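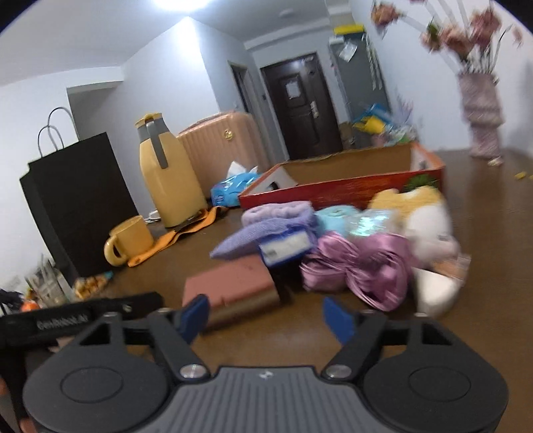

Tabletop pickup with a hand-held gripper: shop rules and habits

These are the rules we keep taped inside the cabinet door at Clunda. Erhan Ertürk wrote the first version and I have been adding to it since November. They apply to any session where somebody works a gripper by hand over a table of ordinary household things.

Before you start

Clear a patch of bare table big enough for the fingers to open all the way. Everything else can be crowded, and it should be, because homes are crowded. But the fingers need one place to come down without landing on something.

Take anything breakable or full of liquid off the near half of the table. A jug can stay if it is empty and the lid is on. Vases go to the back, against the wall.

Look for straps, cords and ribbon. They slide under other things and you end up lifting two items when you meant to lift one. If a strap runs under a mug, either pull it free or leave both alone.

Wipe the fingertip pads with a damp cloth, then a dry one. No solvent. Kaan Gökçe used brake cleaner on a set once and the pads went hard within the week.

Check the pivot screws. Finger tight plus a small turn is enough. If the linkage clicks when you close it, stop and write it up.

Handling

Come down from above and close slowly. On soft goods -- plush toys, knit items, satin bows -- close until the shape just begins to give, then lift. More squeeze than that leaves creases in satin that you will be ironing out later.

Clear wrap and shiny packaging are slippery and also hard for a camera to make sense of. Turn the package so a seam or a label faces you.

Pick up tagged items by the body, never by the tag.

Tissue packs: grip the sides of the plastic, low down. If you grab the tissue you get one tissue.

Open cardboard boxes make good drop targets. Lower the item until it is below the rim before you let go. Fold flaps out of the way first or they catch the linkage on the way back up.

Keep the free hand behind the housings. If two people are working, they agree out loud who moves next.

Keep your movement steady. Fast swings blur the near objects and that stretch has to be thrown out. We cap a run at 180 seconds and a sitting at 8 runs, then the operator puts the tool down and somebody else takes over. Wrists get tired before people notice.

Floor and doorways

Bags and suitcases stay out of the path to the door. We measured 46 inches of walking space on the operator's side and that is now the minimum.

Afterward

Put food packets away the same day. Put the rest back in the Zivitz bins, soft things on top.

Log anything dropped, even if it did not break. Six drops of the same item means it comes out of the rotation and somebody looks at the pads.

Charge the tool on the shelf, never on the table with the fabric. Unplug it when you leave.

Changes to this list go through Erhan. Pencil is fine, with your initials and the month.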